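Ridgeway Portable Message Sign: Operator's Guide

Section 4. Writing and posting a message

Read this section before you put any wording on a roadside sign. It applies to trailer-mounted signs and to the fixed signs on the Vodik Road approach. Section 3 covers towing and levelling. Section 5 covers batteries.

4.1 Before you start

You will need the sign key, the site permit number and the approved wording sheet. Wording sheets are issued by the district traffic office. If the message you want is not on the sheet, go to 4.4.

CAUTION: Do not open the control cabinet while standing in a live lane. Park the work vehicle ahead of the sign and turn on the beacon first.

4.2 Entering a message

1. Unlock the cabinet and turn the selector to LOCAL. The remote link is suspended while the selector is in this position.

2. Enter your four-digit operator code. Three wrong entries lock the panel for 10 minutes.

3. Press NEW. The panel asks for the number of pages. Choose one or two. The sign will accept three, but three-page messages are not permitted on roads posted above 60 km/h.

4. Type the first page. Each page holds three lines of eight characters, including spaces. The panel will not split a word for you. If a word is too long, use the short form on the wording sheet (for example, RDWORK, LFT LANE, EXPCT DLY).

5. Type the second page, if there is one. Each page must make sense when read alone, as some drivers will only catch one of them.

6. Set the page time. Two seconds per page is the default. Use three seconds where the page has more than four words.

7. Press PREVIEW and read the message on the panel. Check the spelling.

Note: The preview shows the wording only. It does not show brightness or glare.

8. Press POST. The sign goes blank briefly and then shows the first page.

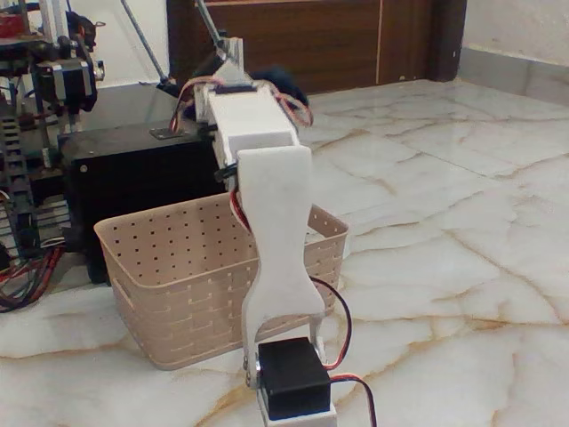
9. Turn the selector back to REMOTE and lock the cabinet. If you leave it on LOCAL, the traffic office can't change or clear the message after you have gone.

10. Drive past the sign once in the normal direction of travel. You should be able to read every page from 200 metres at the posted speed. If you can't, shorten the message and start again at step 3.

4.3 Brightness

Leave brightness on AUTO unless the light sensor is faulty. To set it by hand, press MENU, then LIGHT, and choose DAY, DUSK or NIGHT. A sign left on DAY after dark must be reported as a fault, even if no one has complained.

4.4 Wording that is not on the sheet

Send requests to Murray Kowalchuk at the district traffic office by noon on Wednesday for use the following week. Include the site, the exact wording line by line, and the start and end times.

Jokes, rhymes, song titles and references to sports teams will be sent back. This includes seasonal safety messages. Advertising and event sponsors' names are not allowed under any circumstances.

For an urgent hazard, such as a washout or a closed bridge, phone the duty desk. The duty officer can approve new wording over the phone. Write the officer's name and the time in the sign log.

4.5 Taking a message down

1. Turn the selector to LOCAL and enter your code.
2. Press CLEAR, then YES.
3. Check that the face of the sign is blank.
4. Return the selector to REMOTE.
5. Enter the time in the sign log and sign it.

Clear the message as soon as the work or hazard is over. If the sign is staying on site unused for more than 20 days, call Signe Solberg in the yard to have it picked up.

Ridgeway District Traffic Office | Contact us | © Ridgeway District | Back to top
Shares: 10 | Comments: 0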